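Dropped and crushed pouches: checks for hand-held grippers

Bench tips, packaging handling. Maintained by Ilse Verbruggen. Last revised in August after the spill at station 9.

The spill was 400 ml of dish soap concentrate from a spouted refill pouch. The left finger lost grip, the operator squeezed the right one harder to compensate, and the film split along a crease under the pad. Teun Van Damme took the gripper apart the same afternoon and found a loose bushing on the inner arm. The notes below cover what we now check, in the order we check it.

1. Play in the linkage

Close the fingers on nothing and try to rock one pad sideways with a fingernail. Any movement you can feel is too much. Work along the bushings one at a time, holding the arm on either side of the joint. A brass bushing that turns in its hole has lost its press fit. Do not glue it. Threadlocker creeps into the bore and the finger then sticks halfway, a worse fault than the one you started with.

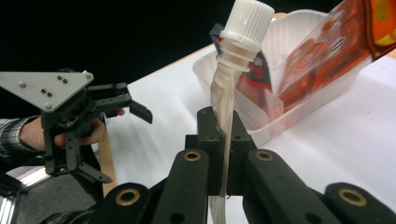
Replacement bushings are in the Orkent drawer, bin 436. Press them in with the small arbor press and a flat-faced drift. A hammer will bell the edge and the arm will bind at full opening.

2. Pad condition

Wipe both pads with isopropyl alcohol and a lint-free cloth. Soap film is invisible on black pads and was present on two of the three sets we looked at after the spill. If the cloth squeaks, the pad is clean. Glazed pads can be brought back once with 400-grit paper, used dry, with light strokes across the closing direction. After that, replace them as a pair.

3. Where to hold a spouted pouch

The film is weakest where it is already folded. Sanne Visser repeated the failed grip with water-filled pouches, and the splits started at a fold under the edge of a pad each time. Before closing, flatten the film at the grip point with your free hand if the job allows it. Bring the pads in square, stop when the pouch no longer slides, and leave it there. If you have to grip near the neck, keep the pads off the rings of the fitting. They are rigid, and a pad that lands half on plastic and half on film puts all its force on one edge.
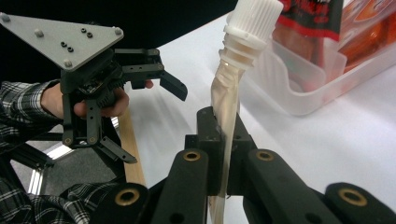

Twisting is the other cause of split film. It happens when one finger arrives ahead of the other and rolls the pouch as it closes. With a soft pouch the result is easy to spot: the film crumples and twists between the fingers, as it has here in the gripper's hold, while the cap above still looks fine. Open, let the pouch relax and close again. If the twist comes back on the same side, the linkage is out of step and the gripper goes to Teun.

4. Cap and spout

Tighten the cap by hand before the pouch goes on the table. Van Rooij pouches have a tamper ring that can feel like a closed cap when the thread has a full turn left. Check with the pouch held upright over the sink – never over the table.

5. Cables and sleeves

Route the cable away from the closing side and leave enough slack for a full wrist turn. A cable that goes tight will pull the gripper off square late in a lift. Look at the floor as well, and keep cables out of the place where your feet go when you lean in. Button loose cuffs.

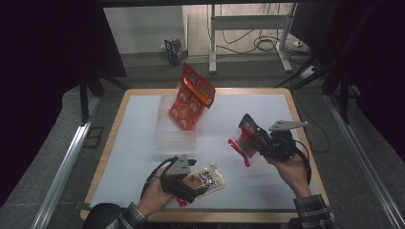 6. Dry snack bags

Bags fail at the seal and make less mess, so they tend to get reported late. Grip the film away from the end seals. For a bag lying flat, lift one edge first and close on that. Pressing both fingertips down onto the tabletop bends the tips, and a bent tip shows up later as the play described in step 1.

7. After a spill

Switch off at the power strip before wiping anything. Remove the gripper, take off the pads, and rinse the fingers only. The geared section gets a damp cloth and then a dry one. Log it on form 827 with the gripper number, the product and the grip point. "Dropped it" is not a grip point.

Questions about parts to Teun, about the form to Ilse.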